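4.2 Where people actually put things

I went into this part of the study thinking I knew what I'd find. I've kept house for a long time, I have opinions about drawers, and I figured that most people store things close to where they use them. The diaries from Prunow sort of back me up, but only for the kitchen. Once you leave the kitchen, things get strange pretty fast (scissors in the hallway, batteries with the tablecloths, spare keys in a cookie tin on top of the fridge).

As I said in Section 3, 40 households kept a storage diary through May, and each one wrote down where an item lived, who put it there, and how long it took to find the next time somebody wanted it. That gave me 400 usable entries once I'd thrown out the ones I couldn't read. I coded them all by hand, twice, and where my two passes didn't agree I went back to the diary and picked the reading closest to the writer's own words.

The biggest split was between what I call "answer" drawers and "question" drawers. An answer drawer has one job and everyone in the home can name it: forks, socks, stamps. A question drawer is the one people open when they've already tried two other places. I had expected question drawers to be the messy ones, and plenty were, but some of the neatest drawers in Orudham were question drawers too. Somebody had tidied them beautifully according to a plan the rest of the family had never heard about!

Height mattered less than I'd guessed. Ocampo's model of household reach says that the top drawer gets the daily stuff and everything sinks from there, and for people living alone that held up well. In shared homes it fell apart – the top drawer went to whoever moved in first, and it stayed theirs for years. One diary has 9 entries in a row about a single tape measure, and it never once reached the top.

I also want to say something about furniture that stands by itself, a cabinet next to a work table, say. The Falladell coding sheet lumps these pieces in with built-in storage, and I followed it for the main counts so that my numbers could sit next to the older ones. I'm not happy about it. People write about a freestanding cabinet as if it were a small room, with its own rules, and I'd split it out if I were starting over. 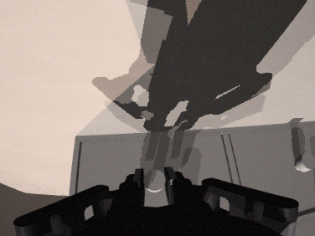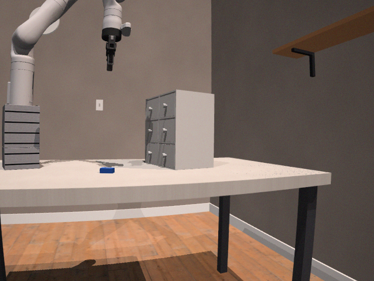 Figure 2. A cabinet in a simulated setting, in two rendered views.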